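Re: [benchtop-automation] Pelletier sorting kit, anyone living with one?

Batteries in the clear bin, gripper parked overhead. Ours is the Vimden arm with the Pelletier kit on it.
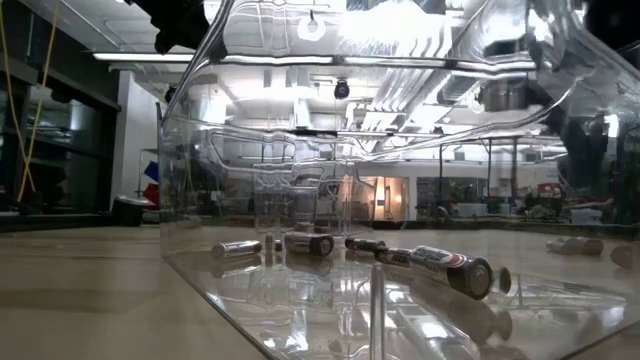 Mixed sizes in the bin, the big one with the red and white label being everybody's favourite.

On Thursday, the Pondmont depot wrote:

> We've been quoted on the Pelletier kit for sorting household
> batteries out of our drop-off tubs. The brochure says "any shape,
> any finish, any container" and I have been in this line of work long
> enough to get itchy at three anys in a row. Does it cope with shiny
> cells? Does it need their special tray? We already own a Surkarero
> arm and would rather not buy a second one just to keep it company.
> Also, what does it cost once they've finished adding things?

Taking your questions in the order I feel like.

Cost. The kit was $2,931 before tax, and that gets you the gripper, the fingers, the wrist adapter, a licence for one seat and a very handsome foam-lined case. The power supply is in the price. The cable that goes between the power supply and the gripper is an "accessory." Budget for the cable. The second year of the licence is also an accessory, in spirit.

Shiny cells. Depends what you mean by cope. Fat ones with a printed label it finds all day long. Slim bare silver ones lying flat are a different story, particularly in a clear bin under fluorescent tubes, where every ridge and rim throws a highlight that the software regards as a promising new type of battery. It has made some very confident grabs at the lip of the bin. The manual recommends "diffuse, neutral illumination," by which they mean somebody else's building. We got a decent improvement from turning the exposure down well below the default and telling it to ignore a strip along each wall. You do lose whatever rolls up against the wall, so plan on fishing those out yourself.

Standing cells are the other sore point. Anything sitting on its end looks like a small circle from above, and out of the box the kit treats a small circle as noise. There's a setting called "upright candidates" three menus down, off by default, which I found by accident in March. Turn it on before you run a single trial or you will form a low opinion of the product earlier than necessary.

Numbers, as you're going to ask. I logged 214 picks over one afternoon with mixed sizes. It missed or dropped 8. I thought that was good, and then I went through the log and saw that all but one of the misses were slim silver cells, so how good it is for you comes down to what people in Pondmont put in their smoke detectors and what they put in their TV remotes. I'd weigh a week's tubs and sort a sample by hand before signing.

Container. No, you don't need their tray, whatever the rep tells you. The tray is matte grey, it costs $200, and I'll grudgingly admit the pick rate is better in it. So is any opaque tub with a flat bottom. We use the clear one for demos because visitors like looking through the side of it, and visitors are how the rest of the bench gets funded.

Your Surkarero arm. The adapter plate fits. I've had the kit on a borrowed one and the bolts lined up first go, which I mention only for how rarely I get to type it. The driver is another matter. Pelletier lists Surkarero as "supported (community)," and as far as I can tell the community is a forum thread with two posts in it, one of which is mine. It ran, but the wrist speed was capped at a pace you'd associate with a public holiday. Ask them in writing whether that's been fixed, and get the firmware version in the same email.

What I'd call missing altogether is any notion of battery condition. It will pick up a leaking cell with exactly the same enthusiasm as a fresh one, and it doesn't know lithium from alkaline unless you train it on the labels yourself. For a depot that's the bit I'd lose sleep over. You still want a person going through the tubs first, so take that labour back out of whatever savings figure is in your quote.

Support has been fine. Slow on Fridays, polite always, and they did replace a finger pad that had worn smooth without making me fill in the form twice.

Would I buy it again? Yes, at the quoted price, with the cable thrown in. Ask for the cable. If they offer you the trial unit instead, take it and fill the bin with your ugliest tub, not the nice assortment they ship for the purpose.

I can send my config file off-list if you want it. The comments in it are rude but accurate.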